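Betreff: Re: Greifervergleich, Backen kurz oder lang?
Von: Szu-yu Siu
Datum: 23. April 2020

Helmut Stöcker schrieb:
> Hallo Liste, hat jemand die kurzen Backen von Hellwig schon
> gegen die langen Drendaner laufen lassen? Uns rutschen kleine
> Würfel beim Stapeln weg. Und lohnt eine Kamera am Handgelenk,
> oder reicht die feste von der Seite?

Hallo Helmut,

nur schnell, muss gleich weg. Ja, haben beide getestet. Lange Backen: 265 Griffe, 15 daneben, fast alle beim Absetzen. Kurze Backen noch nicht fertig, kommt im Mai. Erster Eindruck – halten besser, aber man muss tiefer runter und die Höhe muss wirklich stimmen.

Zur Kamera: beide behalten! Die feste sieht den halben Tisch, aber der Unterarm ist gern im Weg. Am Handgelenk hat man das Klebebandraster schön gross, dafür den Klotz nur noch am unteren Bildrand. Kippwinkel ist bei uns noch nich optimal, Halter von Ikley hat zu wenig Verstellweg.

Bilder, 1 und 3 fest, 2 vom Handgelenk:
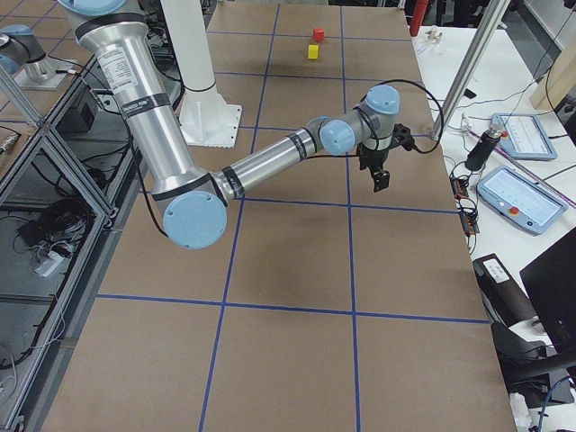
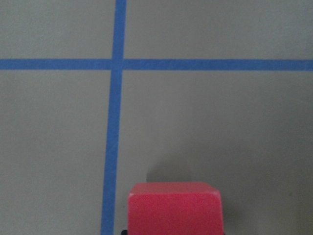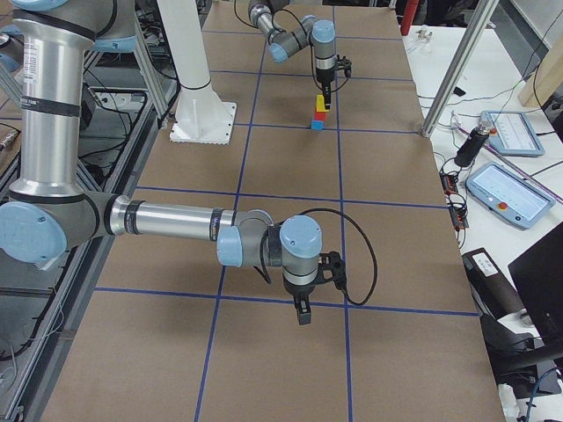
Raster übrigens unbedingt nach jedem Umbau neu einmessen, hatten wir einmal vergessen, halber Tag weg. Controller: Cisbridge, Firmware 1681. Die neuere hat bei uns Aussetzer im Greiferkanal, also erstmal nicht updaten. Welche Greifkraft fahrt ihr denn? Und Backen mit oder ohne Gummi?

Parameterdatei schick ich dir wenn ich wieder am Rechner bin.

Grüsse
Szu-yu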